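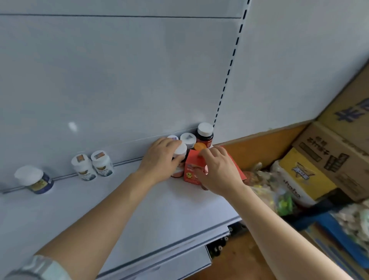
Supplement bottles going onto a white metal shelf by hand.

"Ask me again in January," she said, when I wanted to know how soon a machine could do the vitamin shelf. Then she laughed, and I got the feeling she's been saying that for a while.

I'd gone to see the floor manager of a small health and household store in Flindbridge. She didn't want her name used (her boss reads this site, apparently), but she was happy to talk, and boy, did she talk! She has run shop floors for 13 years and has sat through more robot sales pitches than I've had hot dinners. The most recent was from Nuvero, who make a stocking arm on a wheeled base, and she let them try it after closing for 5 nights.

So how did it do?

"Boxes, fine. Give it a square box and a clear shelf and off it goes. I could've kissed it." And bottles? "Bottles, no. Well, one bottle, yes. It's the second bottle, when the first one is right up against it."

I hadn't thought about that much, so I asked her to let me have a go myself. She gave me a carton of mixed supplements and pointed me at a bay. It's funny how much your hands do without asking you. I'd cup one bottle to keep it still while the other hand felt its way past, and if something tipped over I'd caught it before I knew it was going. I did put two labels facing the wrong way, which she fixed without a word.

"See, you went in from the side there," she told me. "The machine comes in from the top every time. It wants room on both sides of the bottle and I haven't got room, I've got a shelf this deep and a delivery every morning."

She kept a tally on the last of the trial nights. The arm put out 61 items on its own and stopped for help on 2 of the bays, both of them small round stuff. I said that sounded pretty good to me. She made a face.

"It is good! I'm not knocking it. But somebody had to stand there. If I'm paying a person to stand there, they can do the shelf."

We got onto home chores after that, mainly because I've been wanting to moan about my laundry. A friend of hers has a Fenberg folding machine on loan and loves it for towels, hates it for everything else. She wouldn't have one herself. What she'd really like is something to clear the kitchen counter at night, and she reckons that's the same problem as her vitamins: lots of little things shoved together, all different, some of them with the lid not on properly.

"My kids leave a counter that would break a robot's heart," she said.

Would she try another arm in the store? She would, and she's already talking to Mok, a much smaller outfit, about a gripper with softer fingers. She has one condition this time. The demo gets done on her shelves with her stock, no tidy table brought in from outside, and she picks the bay.

I asked which one she'd pick. She was already walking back toward the vitamins, and she patted the top of the shelf on her way past.

25 November 2023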